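Balloon Placement and Reading Order in the Comic Series Gavo

Project report, Visual Narrative course
Submitted 23 April 2024

1. Why I chose this topic

When I started to read comics in English, I often had to read a page again. At first I thought that my English was the problem. Later I noticed that it happened mostly on certain pages, and that on those pages I had read the speech balloons in the wrong order. I knew all the words, but the answer came before the question.

For this project I wanted to find out if other readers have the same difficulty, and if it can be made smaller by moving the balloons only, without changing the drawings or the words. I used pages from Gavo, a black and white series from the small publisher Larkitz. It is a family story set on a river ferry, and people in it talk a lot, often several at the same time. The publisher gave me permission by email to use the pages in class, on the condition that I do not print them in the report. For this reason I describe the pages only in words.

2. Material

I selected five pages. All of them are conversation pages from the middle part of the story. I did not take any action pages, because they have almost no text. The busiest page, where the whole family is eating dinner in the ferry cabin, has up to 23 balloons, depending on whether one counts the small joined ones separately. I think this page is very beautiful, but it was also the one that I had misread most badly.

For every page I prepared two versions. The first is the printed one. In the second I moved the balloons so that the next balloon always begins either to the right of the previous one or clearly under it. I also shortened some tails and removed the places where one tail crosses another. The letter size stayed the same. The words stayed the same too, although it was tempting to cut a few of them on the dinner page.

The moving took much longer than I had planned. The letters are drawn by hand together with the pictures, so behind every balloon there is no drawing. If I moved a balloon, I had to fill the empty place. I filled it with gray tone or continued the wall lines, and I am not fully satisfied with how it looks. A person who knows the series would see at once which version is mine.

3. How the reading test was done

The readers were 21 people who agreed to help me. Some were students from my own department and the others were customers of Mahasneh, the comic shop next to the Pedside bus station. The shop let me use the small table by the back issues. Every reader saw each page in only one version, and the versions were mixed, so that nobody read only printed pages or only changed pages.

After each page I took it away and gave the reader paper strips with the lines of dialogue. The reader had to put the strips in order. I wrote down the order and also the remarks that the reader made during the work. I did not measure the time, because several people said before the start that they do not like to be timed, and I wanted them to read in their usual way.

4. What I found

On the quieter pages there was little difference. Most readers put the strips in the correct order with both versions. On the dinner page the difference was clear, and with the printed version many readers exchanged the same lines. The grandmother speaks from the lower left corner, but her balloon goes up high beside the lamp, so readers took it as the beginning of the conversation. In my version it is lower and they read it later, as it should be.

There was also a result that I did not expect. Several regular customers of the shop liked the printed dinner page more, even when they had read it wrongly. One of them told me that at a real family dinner you do not hear everything in order either. Another said that my version was "easy but a little bit asleep." I had thought about order as something that is correct or not correct, and these remarks made me less sure.

The readers who had learned to read comics from right to left made different mistakes. They had no trouble with the panels, only with the balloons inside a wide panel. I cannot say more about this, as I did not ask every reader about it from the beginning. It should have been on the question sheet.

5. Problems with the method

The paper strips make it possible to guess. A reader who understands the story can put the lines in a logical order even if he or she read them differently on the page. It would be better to ask people to read aloud, but in the shop this was not practical.

My own redrawing is another problem. Perhaps some people were slower on the changed pages because the gray tone looked strange to them. For a next test I would ask Larkitz if there are files where the balloons are on a separate layer, or choose a series which is lettered on the computer.

I would also like to repeat the dinner page with only the grandmother's balloon moved and everything else left as it was printed. I believe that this one change would be enough for most readers, and the noise of the table would stay in the page.
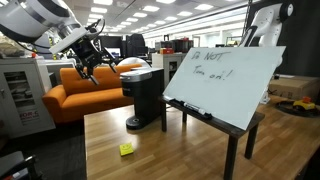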